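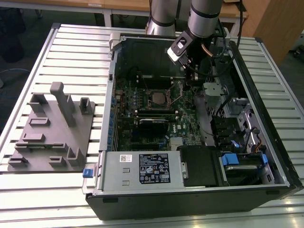

Why does a computer slow down when it has too many programs open?
Mostly it runs out of room in memory. The system then starts parking stuff on the drive and fetching it back when you ask for it, and the drive is a whole lot slower.

Week 2 handout, Intro to Computer Hardware, Walwood evening classes
Updated 26/07/2023

OK, so last time I rushed the memory part (sorry, I got carried away with power supplies!) and I want to go over it again before the lab.

I like to think of memory as a kitchen counter and the drive as the pantry. You cook on the counter. If the counter is full, you keep walking back and forth, and dinner gets late. A bigger pantry won't fix that, and neither will a faster cook.

Words to know for the lab:
Memory (RAM): holds what you're working on now, forgets it when the power goes off.
Storage: keeps your files, power or no power.
Swapping: moving things between the two when memory gets tight.

My old desktop at home had 2 GB and I ran it that way for years. Going up to 16 GB felt like a new machine, and I hadn't touched the processor at all. That said, if you only write letters and check email, you may never notice.

For the lab, open the task manager, sort by memory, and write down the top 11 entries. Then open your browser with a pile of tabs and do it again. Bring both lists. A few lines on what changed is plenty, 400 words at the very most please, I do read them all!

Reading: chapter 2 of the Cillside workbook. Skip the part on printers.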